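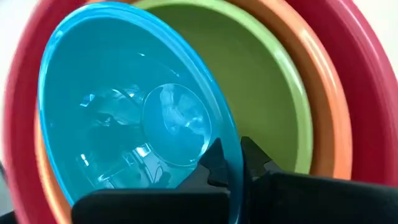 Hanell Founder Journal, undated

I made this journal for people running a small business mostly out of their own head (hi, it me!). You get 20 weeks of prompts, a page for cash coming in and going out, and two ribbon markers.
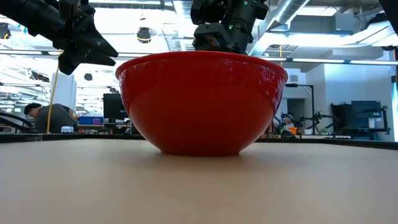

Dumisani Zulu edited the prompts, and he cut plenty of mine — fair enough, I do ramble. My favorite is week two, where you write down who you'd call if your biggest client left.

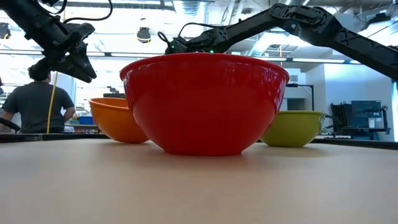 The paper takes fountain pen nicely, but go easy with markers.

Item no. 1182
Ships from our Praldale studio
Refills: see Hanell Loose Pages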